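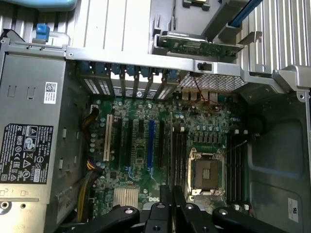 Ticket 638 came to us from Handcombe in the back of a bread van. The man who brought it did not want a coffee and did not want to sit. He put the computer on the counter, said that it had belonged to his aunt, and asked how long we would need. I told him two days. I always said two days at that time, even when I had no idea.

I had been at Buschmann for one winter. The shop was on the steep street in Plestcombe, between a dentist and a place that sold curtains, and it smelled of dust and of warm plastic. My work was to open the old machines, to take out what could still be used, and to write down what I had taken. I liked the writing down best. In my own language I make mistakes when I am in a hurry, but in English I was never in a hurry.

On the ticket the man had written his wish in capital letters: TAKE OUT THE LETTERS. I read it several times. I thought first that he meant the letters on the keyboard, but he had brought no keyboard. Then I understood that his aunt had written letters on this computer, and that he wanted to have them.

So I laid the tower on its side and opened it in the evening, when the street was already quiet. There is a moment I have always loved, when the cover is away and the green board is there with all its small streets and houses. It looks like Anbridge from the hill, where I rented my first room. I thought of the aunt, who perhaps never saw it. She had sat next to this town for years and had written to someone every night, and the town had stayed dark inside its box.

I worked slowly. The hard drive I put in the holder beside the case, upright, with its blue tab on top, as one puts a book back on a shelf. The letters were in there, if they were anywhere.

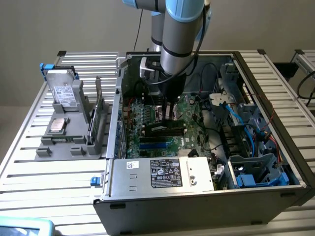

Reinhold Wegener said that a person who opens a computer should know beforehand whether he wants to repair it or to bury it, and that I looked to him like somebody who had not decided. He had come down the stairs with his coat on. He asked for whom I was doing this so late.

"For the aunt," I said.

"The aunt is dead?"

"He did not say it. He said that it had belonged to her."

Reinhold read the ticket, the capital letters also, and he took off his coat again. He made tea in the back and put my cup far away from the table — he had lost a machine to tea once, and a customer with it. Then he went to look for the old reader, the one with the loose switch.

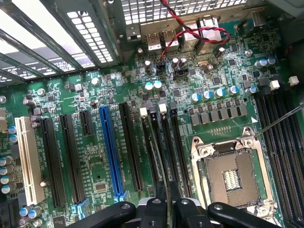

My grandmother wrote letters too, on thin paper, and she numbered the pages so that the post office could not cheat her. When she died in March there was a drawer full of them that she had never sent. My mother wanted to read them and my uncle wanted to burn them, and for four years the drawer stayed closed because of this. I had not thought about it for a long time. It came back to me over the open case, while I followed a twisted pair of wires, one red and one black, down to the small plug below the USB ports. Somebody had sat in a factory and pushed this plug onto its pins, and had surely forgotten it by lunch. I touched it with one finger and left it where it was.

The reader needed a long time. When the list came at last, Reinhold turned the screen toward me and looked politely at the wall. All the letters had the same name: To Martin, and then a date. Martin was the name on the ticket.

"Did he know?" Reinhold asked.

"I think he hoped," I said.

I copied them without opening a single one. I put the copy in an envelope, and I wrote on the envelope in my best handwriting, and then I saw that I had made a mistake in the word Handcombe. I took a new envelope and started again.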